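4.2 Thermal adjustment at the desk

The sensor record described in Section 3 gives air temperature at seated head height for every desk in the Llewellyn building, but it says little about what occupants did when the temperature moved away from what they preferred. The thermostats on the upper floors are locked to a narrow range, and the windows on the north side do not open. For most occupants the remaining means of control were clothing, hot drinks, and a change of seat. This section reports on the first of these.

Clothing was recorded through a short form that appeared on the occupant's screen at the start of work, before lunch, and in the middle of the afternoon. The form asked for the garments worn at that moment, the garments kept within reach, and a thermal sensation vote on the usual seven-point scale. A total of 2,685 forms were kept after screening. Forms were dropped when the garment list was blank, when the occupant had been seated for less than 10 minutes, or when the nearest sensor had failed to report. Garment insulation was assigned from a standard table and summed for each form, with a fixed addition for the chair. No correction was made for open or closed fronts, although this is a known source of error for cardigans and zipped jackets.

Two measures were drawn from these data. The first, worn insulation, is the sum for the garments on the body. The second, reserve insulation, is the sum for garments that the occupant listed as within reach but not worn. Earlier field studies have mostly reported the first and ignored the second. We consider this a gap, because an occupant with a warm layer on the back of the chair is in a different position from an occupant with none, even when their votes and their worn insulation are the same.

Worn insulation followed outdoor temperature at the morning form and drifted away from it as the day went on. By the afternoon it was tied more closely to the temperature at the desk. This agrees with the view that people dress for the trip to work and adjust after they arrive. The drift was weaker in the Rastico wing, where supply air is delivered from the floor and the temperature at ankle height was lower than at the head for most of the working day.

Reserve insulation behaved differently. It showed almost no relation to outdoor temperature and changed little between the heating season and July, when the cooling plant was running at its highest setting. Occupants in the Rastico wing kept a layer at the desk through the summer, and many of them listed the same garment in every form they returned. We take this as evidence that a part of office clothing belongs in effect to the workplace and does not travel with its owner. Models that predict clothing from the morning weather alone will miss it.

The effect on comfort was modest but steady. Occupants with reserve insulation reported fewer votes at the cold end of the scale than occupants without it, at equal desk temperature. Part of this is direct – a layer can be put on before discomfort is strong enough to report. Part may be due to perceived control, which the form did not measure. The two cannot be separated with the present design.

Some limits should be noted. The forms relied on self-report, and garments described by the same word can differ widely in weight and weave. Knitwear is the hardest case, as the table gives a single value for a range of fabrics. Occupants on short contracts moved desks often, and up to 4 forms per person may have been matched to the wrong sensor. Storage was also uneven across the floors. Desks near the Pota stair had a coat rail close by, and occupants there may have counted the rail as within reach on one day and out of reach on another.

Figure 6. Knitwear over the back of an office chair. 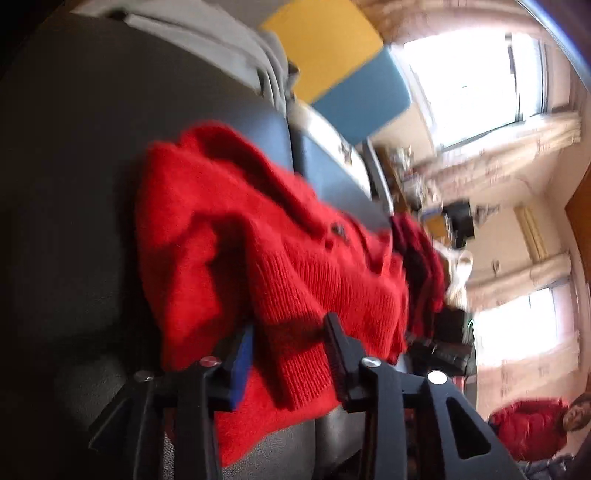

Bienvenido Macaraeg, commenting on an earlier draft, objected that reserve insulation as defined gives a shared blanket the same weight as a personal garment, and suggested that the two be coded apart in any repeat of the survey.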